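4.2 Perception and planning modules

The perception module of the Prarkinetti planner was rewritten during the second half of the project. Block poses are now estimated at 40 Hz and passed to the task planner, which assigns each block to one arm before any trajectory is computed.
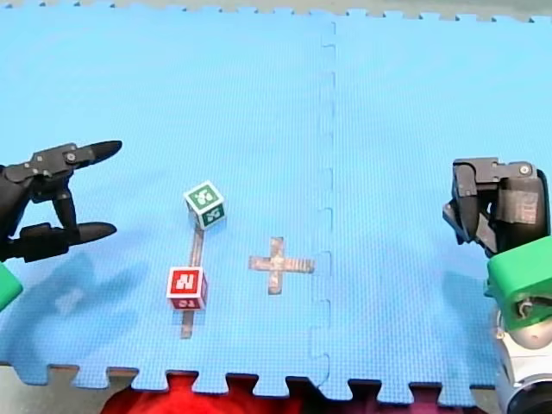

Figure 6. Bimanual workspace with two letter blocks and tape markings on the foam mat.

Assignment is decided by distance to the open gripper, with a fixed penalty of 200 mm for paths that cross the center line. The penalty was tuned in the Hindico simulator – 400 trials in total – and then kept unchanged on the hardware at the Macapagal laboratory.

Planning failures were logged in 106 of the simulated trials. Most were traced to an outdated collision model of the wrist, and the corrected model has been merged into the Ustuscombe repository. Rotated blocks remain a weakness of the pose estimator and are discussed in Section 5.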